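Nelero
Wednesday, July 8, 2026

Thread on water hardness and detergent dosing. Long, and mostly about the table on the back of the packet.

The dose printed in large type is for a standard case: medium water, normal soiling, full drum. Change any of the three and the number changes. The small table underneath is the one to read.

Hardness is given in several units and the packet rarely uses the same one as the water company. Ours reports in German degrees. The April report gave 17, which puts us one band above where I had been dosing for years.

To convert German degrees to milligrams per litre of calcium carbonate, multiply by 17.8. French degrees are simpler: multiply by 10. If the report gives calcium alone, multiply that by 2.5 and remember that you have left out the magnesium.

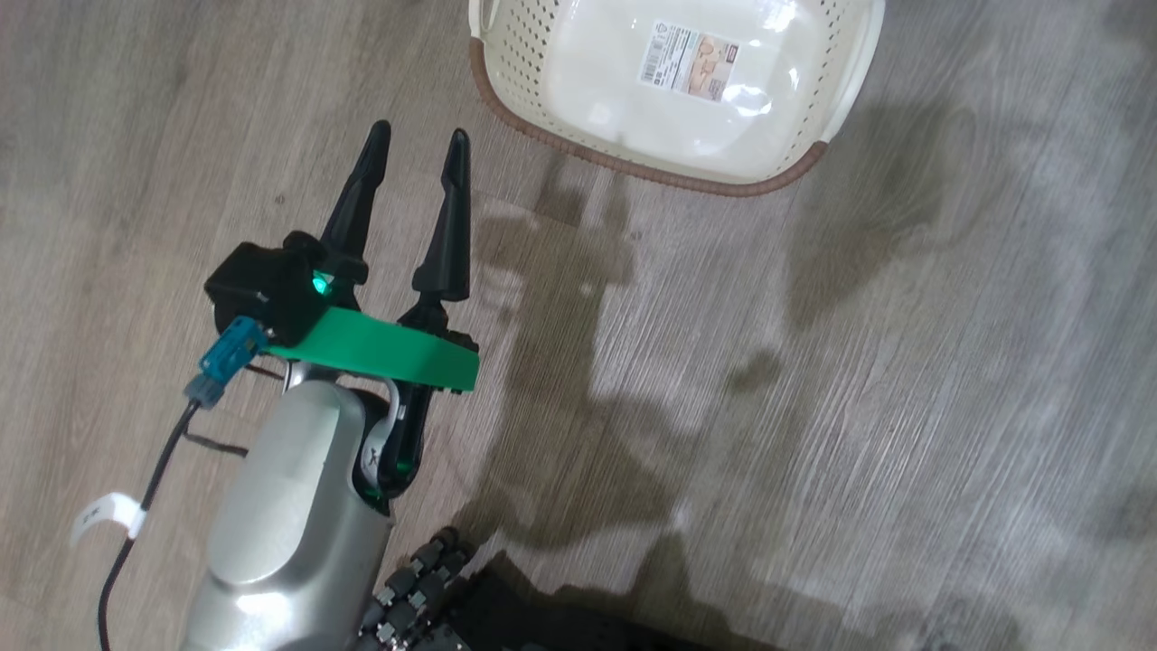

The other thing the report gives you is a zone average. A supplier can blend from two sources and change the mix during the year. Test strips are cheap and good enough to place you in a band, which is all the packet asks for.

Why hardness matters to a detergent: calcium and magnesium tie up part of the surfactant before it gets anywhere near the cloth. Powders carry a builder (usually zeolite or carbonate, sometimes citrate) to deal with this. Liquids carry much less of it.

So in hard water a powder normally holds up better than a liquid at the same price. Powders also tend to contain an oxygen bleach. Liquids, as a rule, don't. For whites and towels I use powder. For dark cottons, liquid. 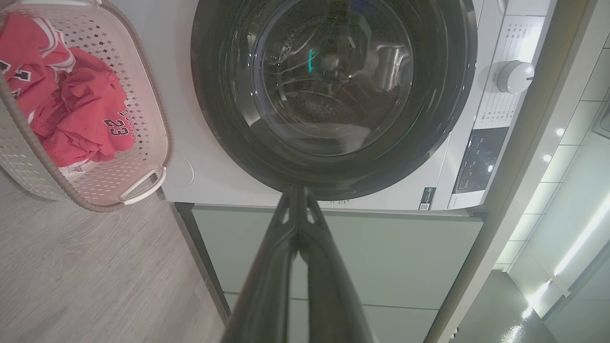 Nelero

Continuing. Overdosing is a separate fault with its own symptoms: foam that survives the rinse, stiff towels, a grey film on dark things, a sour smell from the door seal. It is easy to blame hard water for all four.

A quick check is to run a clean load on a rinse with no detergent at all. If you get suds, you have been putting in too much.

Underdosing in hard water looks different. Whites go dull over months, and scale builds up on the heating element. At 30 degrees the scale forms slowly. At 60 and above it comes on faster, so the people who wash hot need to pay more attention to the table.

Spin speed is often dragged into this and has little to do with it. 1000 rpm removes less water than 1400, and any dissolved minerals in the water left behind stay in the cloth. The effect on towels is small. Drying them with some movement of air does more.
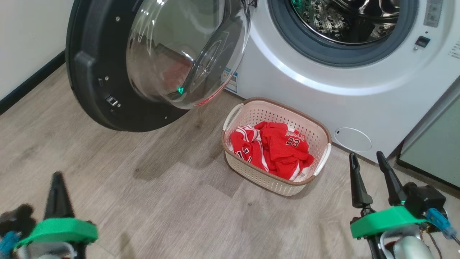 Bula replies that a whole-house softener would make all of this unnecessary, and that the halved detergent bill pays for the salt.

Partly. Softened water does need a lower dose, often the lowest row in the table. Whether it pays for the salt depends on how much water you soften, and most of that goes down the shower and the toilet. I would not fit one for the washing alone.

Next set of posts will be on citric acid descaling, including why I no longer follow it with bicarbonate in the same cycle.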